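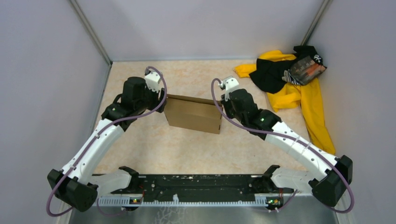
Cardboard box folding with two arms: how do we stop them fighting each other?
Posted by Sarmīte Org

Hello all! I help with the after-school robotics club at Pärn and our older pupils have picked box handling for their project (their own choice, bless them). With both grippers up at the top corners of the box, one on each end, any small disagreement between the arms goes straight into the cardboard. We've recorded 40 practice runs since May and the right arm nearly always gets there first. Should we slow it down, or make it wait?
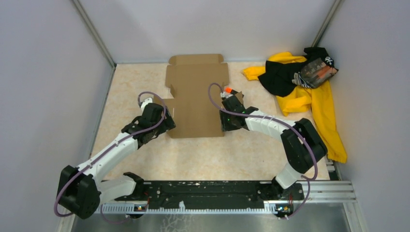 We'd also like to know whether to practise with the box opened out flat before going back to the folded one — some of the pupils think that's cheating.

Tarmo Kuusk
Make it wait! We had the same bother at Nolard, and slowing one arm only moved the trouble somewhere else. Give each arm a "ready" point just short of the box and let neither close until both have arrived.

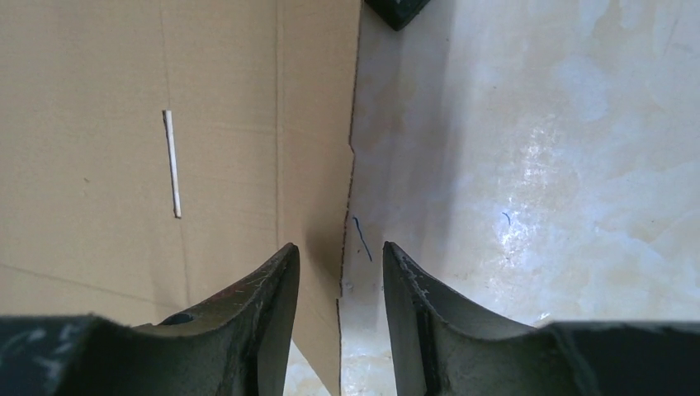

As for the flat box, I'd say start there and don't let anyone call it cheating. Creases are useful things to aim at, and the pupils can look at the wrist camera and the fixed one side by side, which ours loved.

Darius Petrauskas
Just use a thicker box.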